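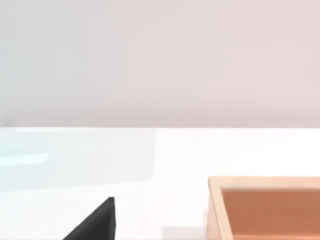
Fig. 10. Wrist view in the Dzene simulator: gripper tip on the left, wooden box at lower right.

4.2 Checking the wrist view

1. Load the box task and set the seed to 947. I always use that one, so our views should match!
2. Pause at step 78 and open the camera panel.
3. Turn on the depth overlay and click the box rim.

Note: the white tabletop is super bright, so I drop exposure a notch before I run the rim detector.

Caution: save your planner settings first. Reloading wipes them (ask me how I know).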